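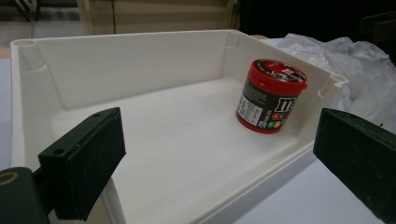

Stoltwood Allotment Association
Minutes of the general meeting, September 6, 2024

Apologies were received from the plot holders on the Sanna Lane side.

Minutes of the last meeting
Agreed as correct. The broken latch on the lower gate was carried over again.

Water
The trough by the bottom hedge is still losing water overnight. Dretorum have looked at it and think the fault is in the pipe and not the float valve. Their price for digging out and replacing the run is £1,166. A second price from Tirnum was £1,000 but leaves us to fill in the trench ourselves. After discussion the meeting voted to go with Tirnum. Members with plots next to the pipe will be told before digging starts. The supply will be off for 2 days.

Rents
Rents to stay as they are until January. A member asked whether half plots could be charged at exactly half, as the present rate is slightly more. To come back with figures at the next meeting.

Hedge and paths
The east hedge has grown over the path and the wheelbarrow route is blocked past the compost bays. It will be cut once the birds have finished. Members are reminded that the path beside each plot is theirs to mow up to the middle.

Bonfires
Two complaints from houses on Stoltwood Road. No fires before dusk, and none at all when the wind is towards the houses. Blighted potato tops may be burned but should be dried off first.

Waiting list
The list was read through and names with no reply to two letters will be taken off. Plot beside the old shed to be offered as two halves.

Autumn show
Hall booked. Almost 600 entry slips left over from last year, so no more need printing. The onion class will go back to sets of three. Tables to be put out the evening before.

Any other business
Manure delivery to be left inside the main gate, clear of the turning space. Someone has been leaving the shed padlock undone. Please check it.

Next meeting in January, date to go on the noticeboard.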